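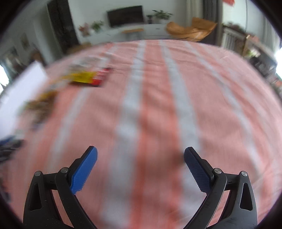 Open day at the Rolteteck weaving mill in Carnmont

I have worked with finished cloth for many years, first in a curtain shop and now in a small sewing room of my own, but I had never been inside a mill while the looms were running. When Rocío Tapia from my evening class wrote that Rolteteck was opening its doors to visitors, I answered her the same minute. We took the early bus from Motaung. The ride goes along the river most of the way and there was still fog on the water.

The mill stands behind the old station in Carnmont. From the street it looks like a school, with long rows of windows and a brick gate. At the gate we received a paper badge and a pair of foam plugs for the ears. I put mine in my pocket and thought I would not need them. I was wrong about this.

The yarn store

Our group was led by Milovan Dimitriou, who has been at the mill since he was an apprentice and now plans the production. He started in the yarn store, and I am glad he did. It is a cool, quiet room with cones on shelves up to the ceiling. The cones are sorted by thickness first and by color second, which surprised me, as I would do it the other way. He let us feel the difference between a carded cotton and a combed one. With closed eyes I could tell them apart, but only after some tries.

Each dye lot has its own shelf label and lots are never mixed in one warp. I know this problem from the other side. When a customer comes back after a year and wants one more curtain in the same red, it is never the same red. Mr. Dimitriou said the mill keeps a cut piece from every lot in a drawer for comparing, and he opened the drawer for us. The oldest pieces had handwritten cards pinned to them.

Making the warp

The next room was the one I had come for. The threads are drawn from the cones through a large frame, then through a comb, and wound side by side onto a beam. If the cloth is to have stripes along its length, the stripes are decided here, before any weaving is done. A woman was preparing a warp with a complicated order of wide and narrow stripes. She had the order on a sheet of squared paper next to her and crossed out each group with a pencil as she finished it.

I asked what happens if she makes a mistake. She said that one wrong thread will run through the complete length of the beam, and this beam was for 300 meters. She said it calmly. I would not sleep.

After that the ends are tied to the old warp, knot by knot. There is a machine for it, but for some patterns it is still done by hand, and one beam can take a person most of a working day. We watched for a while. The fingers go so fast that I could not see how the knot is made, and when she did it slowly for me I still could not repeat it. 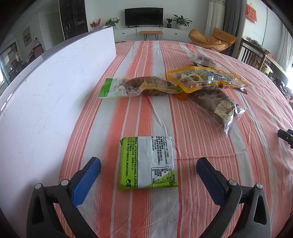

Snack packet on the striped cloth. The shelf life on the wrapper is eight months (保质期:8个月).

The looms

Now I used the ear plugs. Eleven looms stand in the main hall, and when they all run you feel the floor in your knees. Mr. Dimitriou gave his explanations before we went in, and inside he only pointed.

Most of the looms make table linen and light upholstery. The widest one makes cloth 260 centimeters across, so it can be used for a large tablecloth without a seam in the middle. I have sewn such seams many times and always tried to hide them under a stripe, so I stood by this loom the longest. The cloth comes forward very slowly, while everything behind it is moving too quickly for the eye. When one warp thread breaks, a small metal piece drops, the loom stops by itself and a lamp goes on. The weaver walks over, finds the end, ties it and starts again. It happened while we stood there and she needed less time than I need to thread a needle.

In the far corner they keep an older shuttle loom, bought from a mill in Povau when that one closed. It is not used for orders anymore. It was switched on for us for a few minutes, and it makes the nice closed edge that I remember from my grandmother's kitchen towels. Rocío tried to record the sound for her son, but on her telephone it is only a noise.

Washing and finishing

The finishing hall was warm and smelled like ironing. Cloth from the loom is stiff and a little gray, and I would not have bought it in that condition. It is washed, stretched on a frame with pins along both edges, and dried. The shrinking was discussed for a long time in our group, because several of us sew. The advice was to wash at home before cutting, also when the label says that the cloth is pre-washed, and to dry it flat if there is space. A fold that was pressed in the packing can stay visible after the first wash. It should be ironed damp from the back side.

I also learned to look at the pin holes along the edge. If they are even, the cloth was stretched straight. If they wander, the stripes will wander too, and no ironing will correct it.

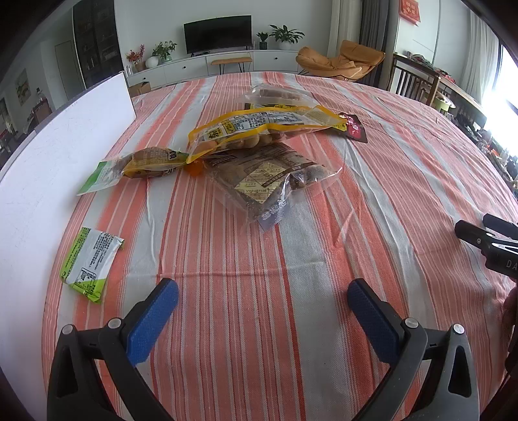 The remnant shop

The tour ended in the shop, as I expected. Remnants are sold by weight from wooden boxes, and the good pieces were going fast. I bought a length of blue ticking and two pieces of heavy linen for aprons. Rocío bought more than she could carry and I took one of her bags to the bus.

Practical notes

The open day is held in spring and again in October. Groups are small, so it is better to write to the mill in advance. Wear closed shoes. The stairs between the warp room and the looms are steep, but there is a goods elevator and you can ask for it at the gate. The shop takes only cash. The last bus back to Motaung leaves from the station side, not from the stop where you arrive.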